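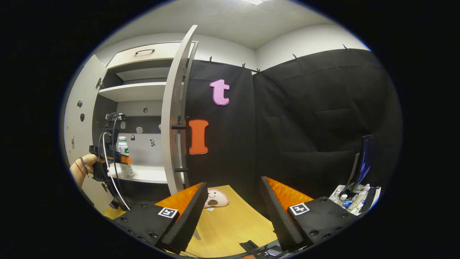 Words: Zerrin Çetinkaya
2021-12-19

Wagner Barros bought his white cabinet from a closing shop in Dincombe for 69 dollars. It is tall, with a curved door and open compartments, and he keeps the bathroom and cleaning bottles in it.

"I wanted a drawer at the top and shelves under it," he says. "The ones at Horel were 265 and had no drawer."

He rearranged everything in October. Bottles now go on the lower shelf, labels facing out. "If I can read the label from the table, I don't buy it twice."

The stickers on the back panel are staying. He tried to get one off with a butter knife and gave up. "They don't bother me. You only see them with the door open."

The light wooden table is where he sorts things before they go in. The flat pink plush face with its mouth wide open lives there too. His niece left it behind and hasn't asked for it.

"It doesn't have a shelf," Barros says. "I move it when I wipe the table, then I put it back."

He still wants to rehang the door, which he says sticks in summer.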